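Noltmont Automation Laboratory
Workshop notebook, liquid handling cell
Entry for March, maintenance and setup

Purpose of entry. To record the condition of the arm and gripper at the liquid handling cell after the finger change, the adjustments made at the table, and the items left open for the next person on the cell.

Starting condition. The cell had been reported for two faults. The gripper was closing unevenly, with the left finger arriving at the object before the right, and the wrist camera picture was dropping out when the last joint turned past its middle position. The arm was stopped at the controller, the supply was locked off, and the key was kept at the bench until the work was finished.

Fingers. Both fingers were taken off and the seats cleaned with a dry brush. A crust of dried dye had formed under the left seat and held that finger slightly proud of its stop. The crust was removed with a plastic scraper; no metal tool was used on the seat. The screws were replaced from the Torurex kit and tightened in two passes, alternating sides. The kit is now short of the long screws and should be topped up before the next finger change.

With the fingers back on, the gripper was opened and closed by hand command at the lowest speed. Both fingers now reach the center line together as far as the eye can judge. The open and closed limits were taught again and saved under the existing names, so that older programs will find them. The previous values are written on the inside cover of this notebook.
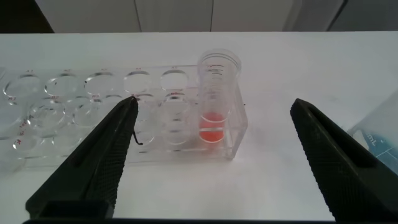

The approach height for the rack positions was then checked. The old value allowed the fingertips to come down too close to the top of the rack on the outer columns, and it was raised by 6 mm. The column spacing was left as it stood. The approach angle was also left unchanged, although it is worth noting that a straight descent is safer for tall vessels than a slanted one, and that the program still uses the slanted one for the last position in each row. This should be rewritten when time allows.

Speed. The carrying speed is limited to 8 percent for any open vessel. The limit is entered in the cell settings and also in the program header. Both places must agree. On a previous occasion they did not, and the controller took the higher of the two without giving a message.

Camera cable. The dropouts were traced to the strain relief at the wrist. The cable had been tied tightly at two points with too little slack between them, and the connector was being pulled each time the joint turned. The ties were cut and replaced with wider ones, leaving a loop that can move freely through the full turn. The joint was then run from one end to the other and back while the picture was watched on the monitor. No dropouts were noted at low speed. The test has not been made at full speed.

The cable itself is the Vuorinen type with the soft jacket. It shows light wear near the old tie point. It has been kept in service, and a spare is in the second drawer.

Table reference. The arm was moved to the taught corner points with the pointer fitted. The corner nearest the arm base agreed with the stored value. The far corner was low by about 1 mm, which is inside the limit used here, and no correction was made. The base bolts were checked by torque wrench and none had moved. The reach to the far corner was taken as 1000 mm from the base axis for the purpose of the load setting, as before.
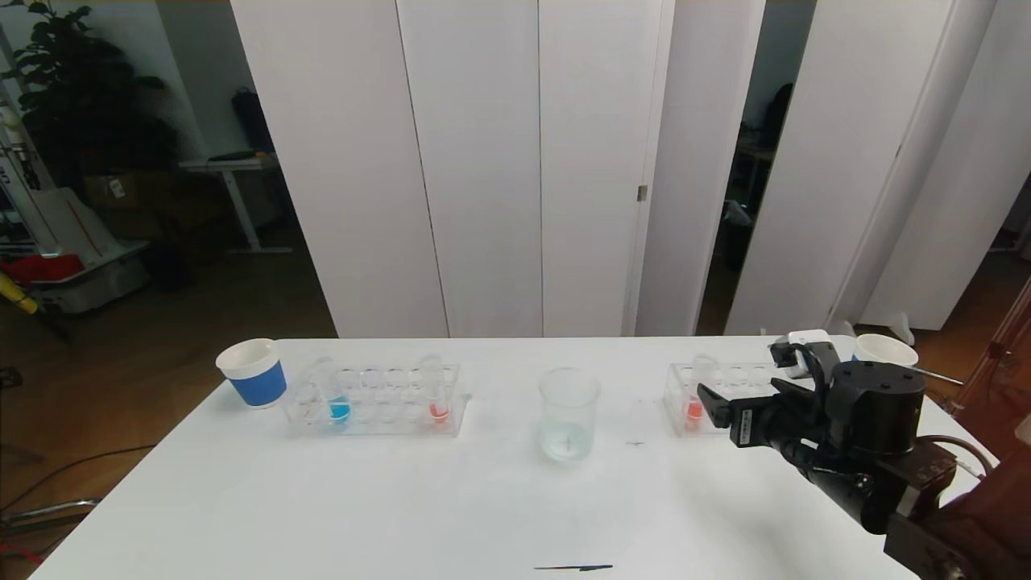

A note added by the evening shift asks that the far corner be corrected all the same. In their view the error is small at the corner but grows once a rack is placed square to the table edge, and they have had to adjust pick points by hand on two runs. They also ask whether the load setting was checked with the cable loop in its new position, as the older, tighter routing was the one in use when the setting was made.

Reply to the above. Both points are accepted. The far corner will be taught again at the next stop, together with the other three, so that the set is consistent. The load setting was not checked with the new routing. Until that has been done, the carrying limit given above stays in force for all programs, including those written for closed vessels.

Work resumed at 1650, after the shift change. The controller was restarted, the stored limits were read back and compared with the notebook, and the emergency stop was tried from both buttons. Both stopped the arm at once. The brake on the second joint made a short clicking sound on release. The sound was present before this work began and is listed again under open items. 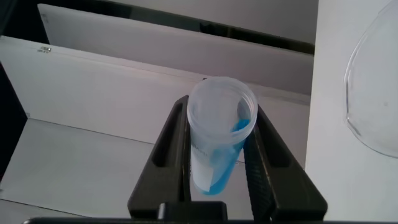
Grip force was the last setting to be reviewed. The value inherited from the Varell program was written for rigid parts and is too high for thin plastic, which deforms and then springs back on release. A lower value was entered for the cup program only. Force is not the whole matter, however, as the wrist angle must also be considered during a hold. With the ribbed cup between the fingers, the blue liquid stands in a slanted band toward the right wall, reaching from near the rim downward, and this is a useful reminder that the fill level alone does not show how much margin remains before a spill. A wrist angle limit is therefore to be added to the cup program, separate from the speed limit. Until it is in place, cup moves are to be started only with a person at the stop button.

Cleaning. Water and a lint-free cloth only on the fingers. Solvent is not to be used on the gripping faces. Any dye on the seats is to be removed the same day, before it hardens.

Open items

Teach all four table corners again and record old and new values here.
Check the load setting with the new cable routing.
Run the wrist joint at full speed and watch for camera dropouts.
Rewrite the last position in each row to use a straight descent.
Add the wrist angle limit to the cup program.
Order long screws for the Torurex kit.
Brake on second joint: clicking on release, cause not known. Ask the supplier before opening the cover.

The cell is released for supervised use. Unattended running is not permitted until the first three items are signed off in this notebook.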